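Cletov gripper kit – what to buy before you start

Last updated August 28, 2018

Hi! I'm the one who keeps the shopping list for Cletov, our household handling dataset, and this readme covers the money side (file formats are in the other one). Satish Kurian did the first budget in March and I've been fiddling with it ever since.

What we ended up paying for:

Hand-held grippers, 2 per operator. Order the pair together – Tamik charges 182 for shipping whether it's one or both.
Marker cubes and cards. Cheap, but print spares.
Props. We set aside 1000 for the whole project and I still have a chunk of it left, hooray!
Storage drives. Put down 3000 and don't try to trim it (I tried, and Chandrasekhar Marar made me put it back).

Skip the fancy furniture line. A printed cloth, a desk lamp and ordinary household stuff go a long way.
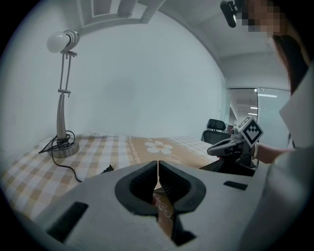
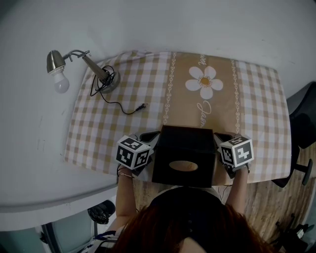
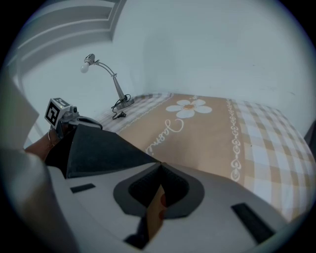
Same cloth and same lamp in all three, with the grippers out.

Should I buy the grippers or the drives first?
Grippers first, as they have the longer lead time. The drives can wait until you have a recording date.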